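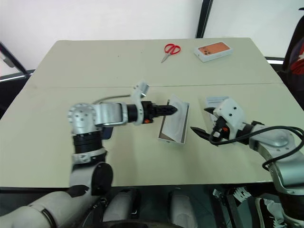
Head cam view, bimanual unboxing task, both arms at the open box.

pgowda_lab
Posted 4:12 PM
We have 521 episodes of this so far. Policy trained on the first batch reaches the box fine, then stalls at the lid. Thinking of collecting another 57 with the lid in different poses. Worth it, or fix the labels first?

Gretero
Labels first. If "open" and "remove tray" share one segment, more demos won't help. Split them and retrain before you touch the arms again.

polby12
Disagree. Lid pose is the variable that matters. Ours at Pruvcombe stalled the same way and 57 would have been plenty. Also, are the scissors and the phone box always at the back of the table? If they never move, the policy can key on them.

pgowda_lab
They stay put within a session. Operators reset only the white box and lid.

polby12
Then shuffle them. Every 11 episodes at minimum.

Gretero
Shuffling adds reset time – we measured 12 seconds per episode – and the wrist cams barely see that part of the table. I'd still do the segments first.

Poduval
Which operators? Mixed handedness on the lid grasp gives you two modes, and an averaging policy goes between them. That looks like a stall in playback.

pgowda_lab
Two operators. Bindu Gowda takes the lid with the right arm, I use either. Will split by operator and post the curves.

polby12
Post the loss per segment too, not only the total.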